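Grulo two-arm kit – anyone bought one?
Forum: Small Shop Automation > Kits and Services

dmoldovan
Looking at the Grulo kit for our key and locker business. Two arms, rail mounts, wrist cameras, software for a year. Quote came back at 1,843 with the narrow fingers, 1,537 without. Job would be sorting tagged keys onto rings and rods. Boring work and we have a lot of it. Worth it or no?

florin_z
Had one since July. Arms fine. Software meh. Get the narrow fingers, the wide ones are useless on anything thinner than a pencil.

kanaujia_d
Disagree on the software, the last update fixed most of it. My gripe is setup. Manual says 60 minutes. Took me two evenings and I've done this before. Rail has to be dead straight or the arms drift apart on you.

florin_z
2 evenings?? took me one. did you use the Rekura brackets or the ones in the box

kanaujia_d
Box ones. So maybe thats it.

Smaranda O.
Skip the kit and go with Favasia, they rent by the month and come fix it. Keys are a nightmare for cheap grippers. Shiny, thin, they swing around. I sent ours back after 6 weeks.

dmoldovan
Favasia wanted a one year minimum from us. Which gripper did you have, Smaranda?

Smaranda O.
Wide fingers. Yes I know.

florin_z
lol well there you go

tincuta_dobre
We run keys on ours, narrow fingers. One arm holds the rod, other one handles the single keys. Split rings are the hard part – they turn in the grip, and if the ring turns the key ends up facing the wrong way. Slow it way down for that step. Ours is at the lowest speed and I'm still not in love with it.

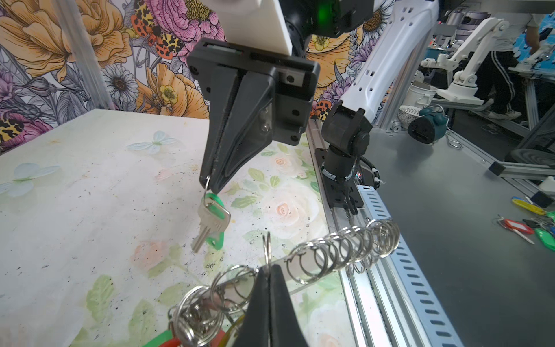 Wrist cam view – key with the green tag held by its ring, other gripper on the rod

dmoldovan
Oh that's very close to our job. Does it hold the ring OK with just the tip?

tincuta_dobre
Mostly. Tip is pretty fine so it can get a ring by itself. When they bunch up at one end of the rod I go in and spread them by hand. Wish I didnt have to.

Smaranda O.
So you're paying 1,843 and still spreading keys by hand. Not sold.

tincuta_dobre
Fair. Still beats doing all of it by hand, for me anyway.

kanaujia_d
Domnica, ask Nedelcu if they'll do a demo with your own keys before you pay. They're the reseller I used. Bring the worst ones.

dmoldovan
Calling them Thursday. Will post what they say about the brackets too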